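Sokcombe Bin-Picking Starter Cell

Home > Equipment > Picking and Sorting > Starter Cells

Somebody in your building has decided you need a robot that takes things out of a bin. Congratulations. We sell the parts around the robot that everyone forgets to put in the budget.

What's in the package

Two sheet-metal bins with sloping sides
One Garrido parallel gripper with metal fingers
Onura mounting plate and wrist adapter
Cable straps (you will want more)
Ada planning software, single-seat license, 2 years

The arm is not included. If you already own an industrial arm, send us the model and we'll check the adapter pattern before you pay for anything. If you don't own one, please buy it first. We have shipped adapters to people with nothing to adapt, and the return form is long.

Planning your budget

The arm gets the big line in the spreadsheet. Leave 20 percent of the total for cables, clamps, brackets and the second set of cables. Your finance department will call this padding. Show them the floor behind any working cell.

Allow 80 hours for setup and calibration. The brochure for the software has a smaller number in it, and we wish it well.

Picking the test objects

You don't need a catalog kit. A hairbrush, a toy building block and a clear ball will give a gripper plenty to think about, and the toy aisle takes purchase orders more cheerfully than we do. Mix shapes and sizes, and keep spares.
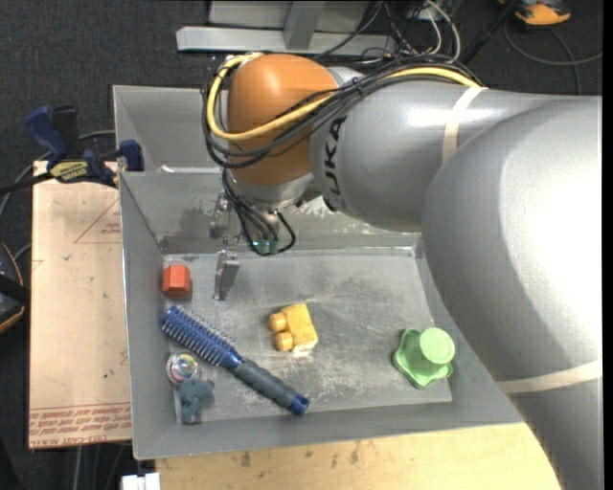 Wear and replacement

Bins scuff. It's cosmetic, and replacements are sold singly under part number 861. Gripper fingers are sold in pairs, including to customers who bent only one.

Lead times and quotes

Ask for a quote through the contact form. Orders placed in January ship last, for reasons our warehouse would prefer to explain in February.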